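How a March Gets Its Permit: What I Learned Following One Protest in Cukura

For my civics project I wanted to pick something I could see from my own sidewalk, so I went with the tenants' march against Womix, the company that owns most of the apartment blocks near the river. I thought I'd be writing about chants and signs. Most of my pages ended up being about paperwork, and I liked the paperwork more than I expected to!

First, the basics. In Cukura any group that expects more than 100 people on a street has to file a route with the city clerk. A sidewalk march doesn't need one as long as everybody stops for the lights. The tenants' group filed for 600 people and asked to go from the Sovano bus station down to city hall, and they got it, but with the route moved one block over so the buses could keep running. I read the original form and the approved one side by side (the clerk's office will copy them for you, bring change) and the bus thing was the only edit.
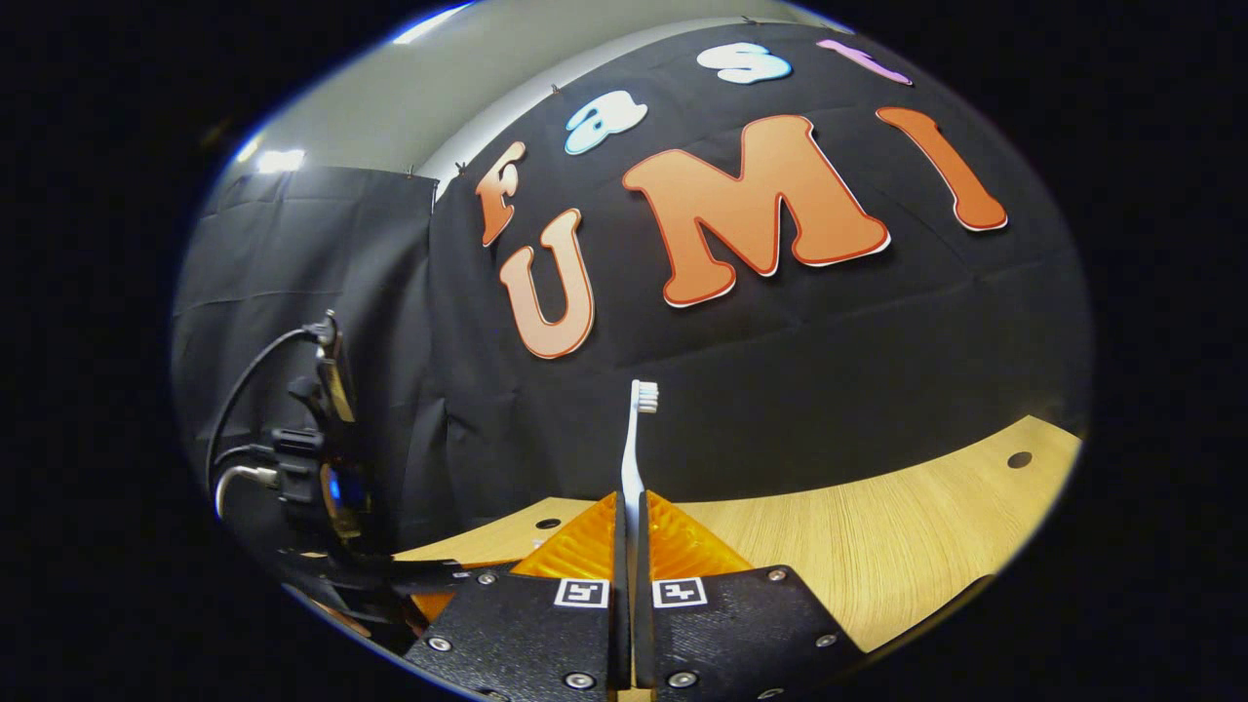 Ruthanne Okell

The march was on a Monday at 5 p.m., so people could come from work. The group's flyer said 1,000 people showed up. Womix put out a statement that said 600. I was standing on the library steps with a notebook and I couldn't tell you who was right, so in my report I give both and say where each one came from. My teacher wrote "good" next to that part, which made my week.

What did they want? Two things, mainly. They wanted a cap on fees that get added on top of rent, and they wanted the city to stop giving Womix a tax break it has had since the Iyamu blocks were built. The fee part got almost all the signs. The tax part got a speech that was pretty hard to hear over the traffic.

I also went to the council meeting in May where it came up. Public comment is two minutes each and they do cut you off. I'd say the room was split, with shop owners worried about streets being closed again and renters reading their bills out loud. One man's fees came to 80 dollars a month, and he read every single line. The council voted to send the fee question to a study group and left the tax break alone.

If I did this again I'd ask Womix for an interview way earlier. I emailed them the week before the report was due and got an auto reply, so their side here comes only from their statement and from what their lawyer said at the meeting. I'd also like to find out how many permits get turned down in a normal year. The clerk told me that's a separate records request, and I've sent it in.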